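Lists > Career Changers > Leaving the Classroom > Messages

Subject: Re: Anyone gone from teaching to tutoring from home?

On a July evening, a list member wrote:
> I have 223 sick days banked and no idea what they're worth if I quit.
> Did any of you who left for tutoring keep a foot in the door first?
> And how did you find your first families?

Oh, I could talk about this all night! I taught fifth grade in Lalness until two years ago, and I did keep a foot in the door – I subbed at Stougaard Elementary two mornings a week for that whole first fall. It paid the gas bill and it kept me from panicking, mostly.

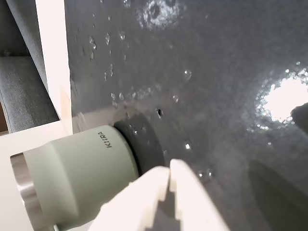
About the sick days, call the district office and get the answer in writing before you hand in anything. Mine paid out some 3,000 dollars, a lot less than the lunchroom rumor had it, and it took until after Christmas to show up.

My first families came from a card I pinned up at the Briler library (seriously, one index card). I had three kids by October and a waiting list by spring. I tried Nestus for scheduling and dropped it, a paper calendar suits me better.

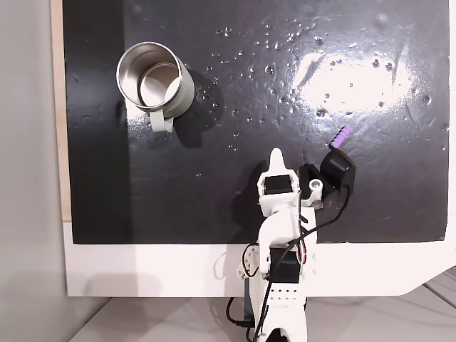

Green mug, steel on the inside.

Charge more than you think you should. I started at 39 dollars an hour and was too shy to raise it for a year, and then not one parent complained when I did. Also put your cancellation rule on paper – I lost 414 dollars one month to soccer tournaments and stomach bugs.

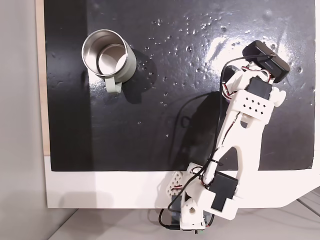
Jumping in to disagree a little on the subbing. I tried it and kept getting called on the days I had students booked, so I quit after a few weeks and put the time into finding families. It may depend on your district. Agree completely about the cancellation rule, though.

Recent in this list:
Health insurance between jobs
Renewing a license you aren't using
Teaching reading over video
What to do with nine boxes of classroom books

Contact the list owner | Copyright list members | Back to top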